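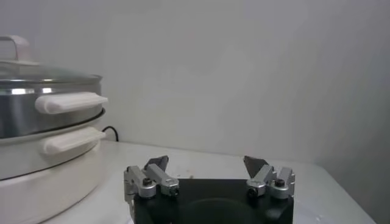

Kári Dalsgaard wants to know up front whether the fingers close evenly with the arm powered down. They do. My trouble starts under power: closing on a pot handle, one finger lands first and the grip twists. I'm building this at home and have 2 evenings in it so far. Where do I look?

Tainá Teixeira
Check the pivot screws. If one side is tighter, it lags — mine did. Back each off a little, then add threadlocker.

Neusa Furtado
Could be the servo, I guess. Mine was junk.

Kátia Honorato
Re-zero the wrist camera offset too. Mine was 18 pixels out, so the arm came in crooked every time.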